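Ticket 766 - Player registration import failing, club portal
Status: Resolved, one item open
Opened by: Chaltu Chala, club secretary's office
Handled by: Natália Bragança, league systems desk
Priority: High (registration window shuts end of April)

Chaltu, 8:10
Uploading our squad list to Prindero for the new season. 258 players across senior, reserves, women's and the youth sides. Import stops every time at row 15, red banner, "record rejected", no reason given. Tried three times. Tried Chrome and Firefox. Same row.

Natália, 8:32
Morning. Can you send the file you're uploading, not a screenshot. Also which template, the old one or the one that came out with the transfer window notice?

Chaltu, 8:41
File attached. Old template I think. Columns look the same to me.

Natália, 9:05
Not the same. New one wants previous club in its own column, old one had it lumped in with position. Row 15 is your first player who came from another club so thats where it falls over. Rows 1 to 14 are all homegrown, blank in that field, sail through.

Steps:
Download new template from Help > Season files.
Copy names, birth dates, shirt numbers across. Paste values only.
Previous club goes in column H. Free agents: type NONE, don't leave blank.
Save as CSV, upload again.

Chaltu, 10:20
Done. Gets past 15 now. All players in. But the goalkeepers are showing as outfield, every one of them. And two of the youth lads have birthdays with day and month swapped, so one is suddenly too old for his age group.

Natália, 10:38
Goalkeepers: position code changed, GK not G. Find and replace in that column only, do NOT do it on the whole sheet or you will wreck every name with a G in it.
Dates: your spreadsheet is set to day first, portal reads month first. Change the column format before saving. Any date with day over 12 gets through fine, which is why only a couple look wrong. Check all of them against the paper forms please, there may be others you havent spotted.

Chaltu, 11:15
Found four more. Fixed. Uploaded. Goalkeepers are goalkeepers again.
New problem. Player photos. Half came across, rest are gray circles. Need them for the ID cards or the refs won't let them on.

Natália, 11:29
File size? Limit is 2000 KB each. Anything bigger gets dropped without a message. Known issue, reported to Plekik who look after the photo server.

Chaltu, 11:34
Some are way over. Our photographer sends them huge.

Natália, 11:40
Shrink those and send only the missing ones. File name must be the player number, nothing else. No spaces, no "final", no "v2".

Chaltu, 13:50
All photos in. Ran a test card for our captain, looks right. Can I request the print now? First match is away and the coach wants cards in the kit bag before then.

Natália, 14:02
Yes, print request is open for you. Cards are printed by Tradix, they send to the club address on file. Check that address! Yours still says the old ground.

Chaltu, 14:09
Good catch. Changed to the training center. Request sent.

Natália, 14:15
Got it. Confirmed at our end. Leaving ticket open till cards arrive.
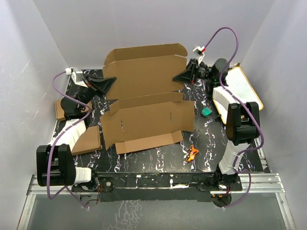

Cardboard box, opened out flat between two robot arms.

Chaltu, 9:25 (update)
Cards arrived. Counted by team, seniors and reserves fine. Women's side, one surname spelled wrong, our typo in the sheet not yours. Youth all good.

Natália, 9:44
Correct the name in the portal, then hit Reissue on her profile. Don't run the whole import again, it will reset the photos. Meantime she can play on the temporary slip, print from Profile > Documents, ref needs to see it with photo ID.

Chaltu, 9:58
Reissue button is grayed out.

Natália, 10:06
Needs league approval first. Approved it, refresh the page.

Chaltu, 10:11
Working. Slip printed too. Thanks for all the help with this.

Natália, 10:20
Closing the import part. Still open: silent photo drop, waiting on Plekik. Asked Chaturvedi to add the size limit to the upload page and a note on date format. Will link this ticket to theirs when there's a number.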